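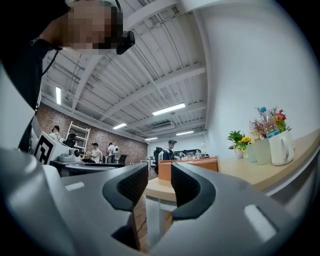

Posted by Yến Ông in Sheds, Garages & Outbuildings
10/24/26 | 266 views | 3 replies

Drips from metal roof on cold mornings, is it a leak or condensation??

Hi all, hoping someone can help before I spend money I haven't got. We rent a unit on the Catstead estate, single skin metal roof, corrugated, steel beams, no insulation at all as far as I can tell. Use it for storing and mending furniture mostly. Chairs, a few wardrobes, that sort of thing.

Last winter was fine or I didn't notice. This past fortnight I come in first thing and there's drips on the dust sheets. Not puddles. Spots, in lines sort of, following the beams. By dinner time it's stopped. Then nothing for days, then it's back. It rained hard for two days in between and NOT ONE DRIP which is what's confusing me.

Things I've tried so far:
- went up the ladder with a torch, couldn't see daylight anywhere
- bucket under the worst bit, barely a cupful
- shut all the vents to keep the damp out (made no difference, maybe worse)

We've got a gas heater, the cabinet sort on wheels, goes on when we get in and off when we leave. Landlord says it's "just how those roofs are" and offered to send a man round in January. A roofing bloke quoted me 900 to go over all the screws and seams with sealant. That's without even going up there, just over the phone. Is he having me on? And can I do anything myself that the landlord won't moan about. It's his roof but my chairs.

Oh and the walls are dry as a bone, the brick one included. Floor is concrete, bit dusty, no damp patches that I can see.

Thanks in advance, sorry for the long post

Curkow
Member, 14 posts

Condensation. Not a leak. Dont pay the 900.

Drips on cold clear mornings and none in heavy rain is the giveaway. Sky's clear, metal gets very cold overnight, warm wet air from inside hits it and turns to water, runs down to the beams and drops off there. That's your lines.

Your heater is most of the problem. Portable gas puts out a lot of water as it burns, it goes straight into the room, and you've shut the vents so it's got nowhere to go. Open the vents again today. All of them, and read the label on the heater while you're at it, they're not meant to be run in a sealed room anyway. Get a carbon monoxide alarm if there isn't one. Cheap and you should have it whatever the roof is doing.

Then in order of cost:

Open vents, free.
Swap the gas for electric. Infrared panel over the bench warms you and not the air. Dearer to run per hour but you only have it on where you're stood.
Dehumidifier. Get a desiccant type for an unheated unit, the compressor ones struggle when it's cold. Won't do much with the vents open though so it's one or the other really, and with gas going it has to be vents.
Anti-condensation coating or proper insulation on the underside. That's landlord territory. Ask in writing.

Check for a leak anyway before you write it off. Tape a bit of kitchen roll up next to a few fixings, go back after rain. If it stays clean you know. Leaks usually leave a brown or rusty ring too.

And don't let anyone stuff loft wool straight up against the sheets without a vapour layer. Water gets behind it, sits there, rots the fixings. Seen it done on a unit next to ours, whole lot had to come down inside two winters.

Sulen
New member

had the same in my garage. I put a tarp up under it on a slope so it runs to one side into a bit of gutter. ugly but my bike's dry. cost me next to nothing

wouldnt bother with the man on the phone

Lombardi
Regular

Mostly agree with Curkow. Couple of things to add, in a rush so excuse the typing.

Get a humidity meter, the little digital ones, and write down what it says when you arrive and when you leave. Do it for a week. If it climbs all day with the heater on you've got your answer and you've got something to show the landlord, who can't really argue with a list of numbers. "Just how those roofs are" is half true by the way. Bare metal will always sweat a bit in the right weather. Doesn't mean nothing can be done.

Also what else is wet in there? You say you mend furniture. Steaming joints apart, washing down, wet coats on hooks, kettle, it all adds up. Newly stripped timber holds more than you'd think. Do the wet jobs by the open door if you can.

Concrete floor, do the plastic test. Tape a square of clear polythene down on all sides, leave it a couple of days. Beads on the underneath means damp's coming up thorugh the floor and that's feeding the roof. Old units often have no membrane.

For the furniture, use cotton sheets on top and not plastic, and keep pieces off the outside walls. Anything veneered I'd move away from the beam lines altogether until it's sorted. Water spots in shellac are a pain to get out, though a wipe of meths on a barely damp cloth does shift the fresh ones.

The tarp idea works but have it so you can take it down, and well clear of lights and that heater.

Yến Ông
Original poster

Thank you all so much. Vents are open, alarm ordered. Feel a bit daft about the heater. Kitchen roll is up next to the fixings over the wardrobes and we've had a shower since, all clean so far. Will do the plastic on the floor tomorrow and get a meter.

Lombardi what sort of cloth for the meths? I've got one chair with spots on the back rail already.

Lombardi
Regular

Old cotton hanky or a bit of t-shirt, no fluff. Dab it on, squeeze nearly all of it out, then one quick pass and leave it alone. Try inside the leg first.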